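Letgate Forums > Teleop and demo recording > Mug pickup, rim grasp vs handle

skarn_irf
Posted October 18, 2026

Quick one. Recording demos for the mug task in sim, marble counter kitchen, driving the arm with a Skarnon hand controller. I grab by the rim every time. It's fast. My labmate says every demo should go for the handle or the policy learns a lazy habit. I have 9 sessions done already and really dont want to redo them.

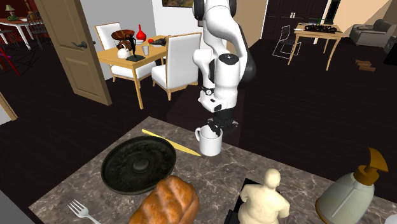 Rim grasps take me maybe half the time. For handle I have to roll the wrist way over and half my tries get thrown out. So, keep going or start again?

- Irfan Nair

brondo_bill
Keep going. Consistent beats pretty. I mixed both in July, same operator, same mug, and the policy just dithered over the cup. Went back to one grasp and it was fine.

peg_in_hole
Disagree. Dithering is a data problem, you didnt have enough of each. What happens when the mug is full? Fingers in the coffee. Handle.

brondo_bill
He's not pouring coffee, he's moving a mug.

peg_in_hole
Today he is.

skarn_irf
No liquid in this task. Lift and set down, thats it. I do move the clutter between sessions tho. Other view, so you can see how much room the wrist has:
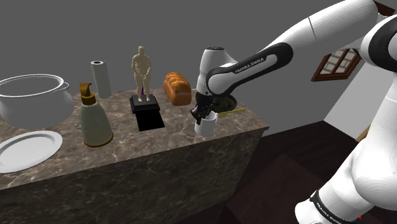

Gripper on the rim, mug just over the counter, pan right behind

wristcam_wanda
Your wrist is hiding part of the pan from that side. Are you driving off that view?? I'd worry about that before the grasp. When I can't see I slow down and wiggle and all the wiggling ends up in the demos.

skarn_irf
Switching between the two. And yeah there's wiggle. Was going to trim it.

wristcam_wanda
Don't trim the middle, the timing goes weird. Toss the bad ones, redo them slower but smooth.

aguiar_user
How many demos total? We had 2,193 on the Aguiar rig before mixed grasps stopped hurting us. Different task so grain of salt.

skarn_irf
Nowhere near that lol. Target is 3,000 but thats across 11 tasks.

brondo_bill
Then one grasp. Case closed.

peg_in_hole
Not closed. At least tag the grasp type in the metadata so you can split it later. Costs you one keypress.

skarn_irf
OK that I can do. Keeping rim, tagging everything, tossing the wiggly ones. Will try a small handle-only set after and post what hapens.

wristcam_wanda
Post the failures too pls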